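Home › Work With Us › Current Openings

Sorting and Packing Assistant (part time)
Timis Household Clearance, Tollesside depot
Posted 2022-10-01

Timis clears houses, small offices and storage units. A lot of what comes back to the depot is small stuff: desk supplies, bathroom things, kitchen drawer contents, odds and ends with no box and no label. We need one more person at the sorting tables.

The post is 20 hours a week, in shifts agreed a month ahead. It is a permanent position after a trial period of 8 weeks. You would report to Constanza Iturra, who runs the sorting room.

What the work is

Mixed items are tipped into metal bins and the bins go up on the tables. You take the items out one at a time, check them, wipe them if they need it, and put them in the right tray. Office items go to our Barrientos shop. Bath and cleaning items go to Fladham if they are fit to sell. Anything broken, sharp or leaking goes in the reject tub under the table.

Bins are mixed on purpose at this stage. Something for the shower can be in with something off a desk, and you will need to make up your mind fairly fast about where each piece belongs.

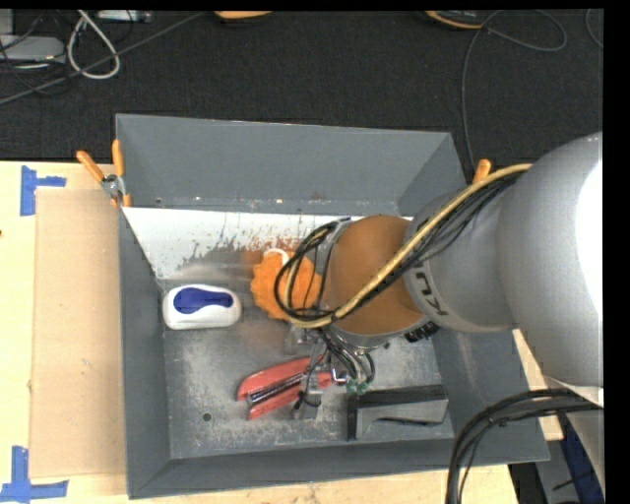

Staplers and other tools with moving parts are opened, checked for jams and closed again before they are trayed. Sponges and scrubbers are only kept if they are unused. If you can't tell what an item is, put it on the query shelf and Constanza or Damián Zapata will look at it at the end of the shift. Please don't guess.

When a bin is empty you check the floor of it for staples and pins, brush it out and put it back on the rack. The bins are old and scratched and we don't expect them to shine, but they should be free of grit.

In the last part of each shift you pack finished trays into cartons, write the carton label and enter it on the stock sheet. Legible handwriting matters more here than computer skills.

What we are looking for

You should be able to stand for most of a shift, with breaks, and lift a full carton from table height to a cart. You should be comfortable handling other people's used belongings. Previous warehouse or thrift store work is useful but we will train the right person. Training takes 2 shifts alongside Telma Sepúlveda.

Gloves and aprons are supplied. Closed shoes are required and you bring your own. There is parking behind the depot and a small break room with a fridge and microwave.

How to apply

Send a short letter saying what work you have done and which hours you can't do. A résumé is fine but not required. Address it to Mavis Brannigan at the Tollesside depot, or hand it in at the Barrientos shop counter. Mavis answers every application within 48 hours of opening it.

People who applied in June and were not placed are welcome to apply again. Please say so in your letter.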